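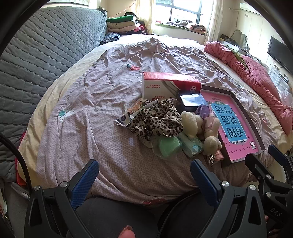
*Starting point: small items on the right half of the duvet cover, cover not yet straightened.*

## Clearing and making a large bed

Time required: 25 minutes. The procedure was written for the shared rooms at Zanddale and works for any bed with a loose duvet cover and a sheet under it.

### 1. Sort on the bed

Leave the cover where it is and use it as the sorting surface. Make 3 groups:

- **Paper and boxes:** books, printed sheets, box lids, tissue packs. Stack flat, largest at the bottom. A shallow lid can serve as the tray.
- **Soft items:** plush toys, cloths. Shake out bunched cloths and fold in quarters.
- **Wrapped items:** packets and anything still in plastic. Check that each is closed before moving it.

Small boxes go in last, on top of the stack, where they will not slide into a fold.

### 2. Remove the groups

Carry paper first, then wrapped items, then soft items. Run a flat hand under the folds of the cover to find anything missed.

### 3. Straighten the sheet

Fold the cover back to the far end. Pull the sheet toward each corner in turn and tuck at least 60 mm under the mattress.

### 4. Square the cover

1. Bring the cover forward again and find its four corners.
2. Open any edge that has folded over. On a printed cover, a motif bent in half marks the spot.
3. Pull from opposite corners until the peaks flatten. On a lattice pattern, sight along one line and align it with the bed edge.

Return plush toys to the head end only.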